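Reading time: 2 minutes

Galindo Workroom: progress report to the Cevix Fund
Wednesday, July 28, 2021

We're well past the halfway mark and so happy with how the room is coming along! Of the 42 work spots promised in our plan, 38 now have a table, and the pale tops make the whole place feel brighter than we'd hoped. Spending stands at roughly $2000, all of it on tables and power.
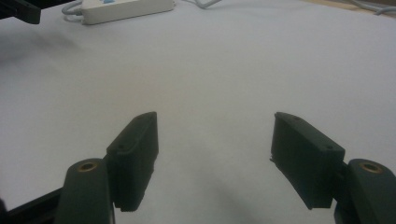 Pale tabletop at the Galindo workroom.

Power was the part we worried about most, and it's going really well. We settled on strips with a separate switch beside each outlet, so one charger can be turned off while the others stay on (a big request from the Tronemton evening group). The blue switches are easy to find, too. Still to do: the last four spots, labels for the cords, and a second look at the wall outlets near the door. We expect to finish by November.
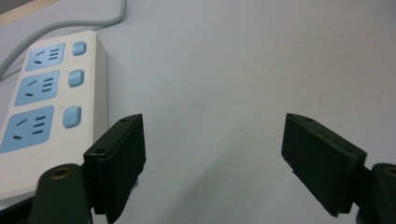

Grivport asked whether the strips could be fixed to the tables before the fall classes begin. Yes, and we'll price the brackets next week.

Comments (2)

Marigold: Can we bring our own sewing machines?

tableseven: Love the separate switches. Please do the upstairs room next!

Contact the Galindo Workroom office | Back to top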